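A fault at the Zivden bench, April

The left arm stopped without warning during run 85 of the sorting trial. The Numgate controller recorded a lost connection to the gripper, and three further attempts to restart it ended in the same way.

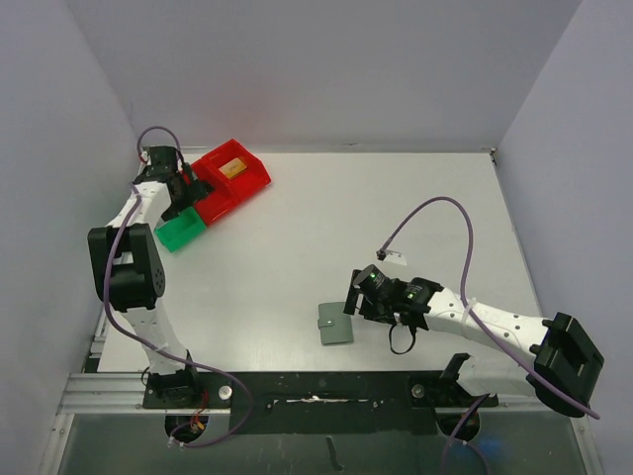

Work was suspended at once and power to both arms was removed. Inspection found that a connector inside the elbow joint had worked free. The log shows that the safety stop should have acted within 94 milliseconds. It took 163.

The delay is the more serious matter, and I have reported it to Poirier. The trial will not resume until the stop has been tested again on both arms.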